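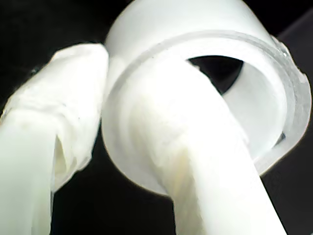 The open end of a white tube, with a small dark notch in the rim.

Home | Money | Houses | Towns | Ask Us
Print this page | E-mail this page

What does a house ad really tell you?

2023-01-08

Maybe your family is thinking about moving. Maybe you just like looking at other people's kitchens. Either way, sooner or later you will read an ad for a house, and the ad will tell you the house is charming.

Is it? How would you know?

An ad for a house is called a listing. It is usually written by a real estate agent, a person who helps someone sell a home. The agent often gets paid a share of the price when the sale goes through. If the house doesn't sell, the agent usually gets nothing. Keep that in your head as you read. It doesn't mean the agent is lying. In many places there are rules against lying in a listing, and agents can get into real trouble for it. But the person who wrote the ad would like you to want the house, and you can tell.

Let's read one

Suppose a company called Werard is selling a house in the town of Wurklow. The listing says:

"Charming, cozy home at 3252 Menon Street! 888 square feet of sun-filled living. 5 rooms, loads of potential, minutes from everything. Won't last!"

Some of that you can check. Some of it you can't check at all, no matter how hard you try.

The address can be checked. You can go and stand in front of 3252 Menon Street and see if there is a house there. The size can be checked with a tape measure, a pencil and a boring afternoon. The number of rooms can be checked too, though you might have to argue over what a room is. Does the hall count? Does a big closet count? Ask how they got to five.

Now try "charming." Where would you put the tape measure? Charming is an opinion. Your aunt might think the house is charming and your uncle might think it smells like soup. Neither of them is wrong.

Words to be careful with

Cozy. Often this means small. Small can be very nice! But if the house were big, would the ad have said cozy?

Loads of potential. Potential is what something could be later. So what is it now? It may need new floors or a new roof, or a bathroom where the door shuts. Somebody will have to pay for that, and it will probably be the person who buys the house.

Minutes from everything. Every place is minutes from every other place, if you allow enough minutes. The moon is minutes from Wurklow. There are just a lot of them. Ask how many minutes, and whether that is walking or in a car, and whether it is at the time of day when everybody else is driving too.

Sun-filled. At what time? A room with windows on one side may be bright at breakfast and gloomy by the time you get home from school. And the sun is lower in February than it is in summer, so a garden that gets plenty of light in one season may sit in the shade of the house next door in the other.

Won't last. This means somebody will buy it soon. The writer can't know that. It is there to make you hurry, and people in a hurry ask fewer questions. If a house has been for sale for 6 months and the ad still says it won't last, well, it has lasted.

What about the pictures?

Pictures feel like proof. You saw it, so it must be true. But someone chose where to stand, which way to point the camera and what to leave out. Some cameras have a wide lens that makes a little bedroom look like a place you could ride a bike. Lamps get switched on and laundry gets hidden in the car.

One trick is to look for something whose size you already know. A regular bed is a good one. So is a stove. If the bed nearly touches both walls, the room is small, however wide it looks. Another trick is to ask what is missing. If there are lots of pictures of the front door and none of the bathroom, you might wonder about the bathroom.

What about the number on the app?

Some apps will give you a price for nearly any house. Say you look up Menon Street on an app called Osora, and it shows a price in big friendly numbers. It looks very sure of itself.

That number is a guess. A computer made it, using things like the size of the house and what other houses nearby sold for. Those are sensible things to use. But the computer has probably never smelled the basement. It may not know that the people living there put in a new kitchen, or that the neighbor practices the drums. Two apps can look at the same house and come up with two prices, and they can't both be exactly right.

What is a house really worth, then? Grown-ups disagree about this a lot. One answer is that it is worth what a buyer will pay and the seller will take. You only find that out at the end.

So is everything in the ad no good?

No. A listing is useful. It tells you where the house is and what the seller is asking for it, and it gives you a list of things to go and look at. Just read it the way you would read the back of a cereal box. The part with the small print is usually better than the part with the tiger.

Before a family buys, they can pay for a home inspection. An inspector looks at things like the roof, the pipes and the wiring, and then writes a report. Inspectors miss things too — they can't see through walls — but they should be working for the buyer, and they don't usually write "charming."

Try it yourself

Find a house ad, on paper or with a grown-up online. Underline every word you could check. Circle every word that is only an opinion. Then write an ad for your own bedroom. You have to tell the truth, but you are allowed to say cozy.

Give it to someone who has seen your bedroom and ask what you left out.

Print this page | E-mail this page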